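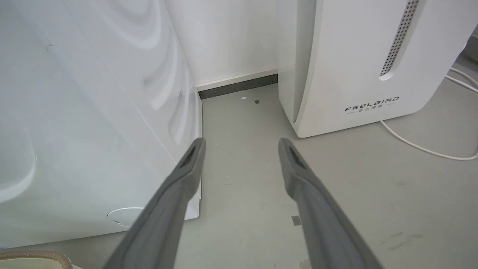 Laundry area: floor clearance, drum and door seal care

Filed under: Building Notes / Shared Equipment

The laundry area was gone over on June 3, 2026, and the notes that follow replace the sheet taped up in December. They apply to every front loader in the building, including the ones inside apartments on the upper floors. Residents with their own machine can follow the same routine and skip the section on booking.

Clearance between units

Keep the floor between the washer and its neighbor clear. Lint, coins and detergent powder collect in the gap, and powder that gets damp sets into a crust that has to be scraped off. Vacuum with the crevice tool, then go over the floor with a damp cloth wrapped around a flat stick. A ruler does the job. Do not push the machines together to save space. A washer in a fast spin moves slightly, and two cabinets in contact will rub and make a noise that gets reported as a bearing fault. Two of the last five noise reports were exactly this.

Nothing goes on the floor in front of an air outlet. Bags and folded drying racks are the usual offenders. If a neighboring unit has a perforated vent strip, brush it downward with a dry paintbrush and vacuum what comes off. No spray cleaner on vents.

Ribbed hose should lie in a loose curve. A tight bend slows the water, and a slow drain shows up as a long pause before the spin. If you have to move a hose, put it back with the same slack. Xolani Sibiya has asked that hoses not be taped to the skirting, as the tape leaves a residue he then has to remove with solvent.

Drain filter

On many front loaders the filter sits low on the cabinet behind a small cover. Check your manual before opening anything, as the position differs by model and some covers hide a transport fitting instead. Have a shallow tray and an old towel ready. Turn the cap a little, let the water run out, close it, empty the tray, repeat. Clean the filter under a tap with a nail brush and wipe the threads before refitting. Hand tight is enough. Run a short rinse afterward and look at the floor.

Interval: every 6 weeks for shared machines, every 13 weeks for a machine serving one apartment. Households with a dog should use the shorter interval.

Drum and seal

Clean with the drum empty and the door fully open.
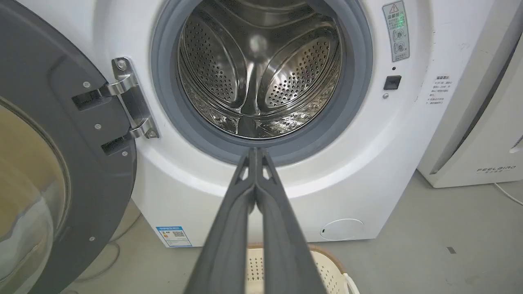
Start with the rubber. Pull the folds of the gasket forward with two fingers and wipe inside them with a cloth wrung out in warm water and a little dish soap. Most of the dirt is in the lowest fold. Dry it with a second cloth. Black spotting that stays after wiping should be treated with the Claririne gel, left on for the time printed on the tube, then rinsed off completely. Do not mix it with anything. Yasaman Fallahi keeps the tubes and a box of gloves, and will hand them out in the evening.

The metal needs less work. Wipe the inner wall and the raised ribs, then run a fingertip over the perforated sections to feel for anything caught in the holes. Bra wires and toothpicks are the common finds. Pull them inward with tweezers. If a piece has gone most of the way through, leave it and report it, as pushing it out drops it into the outer tub.

Glass: wipe the bulge on the inner side, including the ring where it meets the plastic. Detergent film builds up on this surface and then marks the gasket. Check that the door screws are flush. A screw standing proud can be turned in with a hand driver. No power tools, please. We have already paid for one stripped door frame.

Do not lean on an open door or hang wet items from it. The hinge carries the weight of the door and very little more.

Finish with an empty hot cycle, no detergent. After it ends, leave the door ajar and the detergent drawer pulled out.

Detergent

Afshin Hosseinzadeh compared Okar powder with Talel liquid over the spring. His conclusion is that either is fine at half the dose people were using. The water here is soft, and overdosing is the main source of the gray slime in the drawer. Fabric softener also contributes. The measuring scoop is on a string, and should stay on it.

Booking and reports

Slots are booked with Simin Farahani as before. When reporting a problem, give the program, the point in the cycle where it stopped, and any code on the display. "Broken" is not enough for the technician to bring the right part. A call-out is charged at 2000 whether or not a fault is found, so please check the filter first.

Mehrangiz Naseri has the spare drawer insert, if yours has cracked.

Recent items

Rashti Street gate: new closing arm fitted
Radiator bleeding, order of floors
Bicycle rack numbering
Lost items from the drying room
Stairwell lighting timer settings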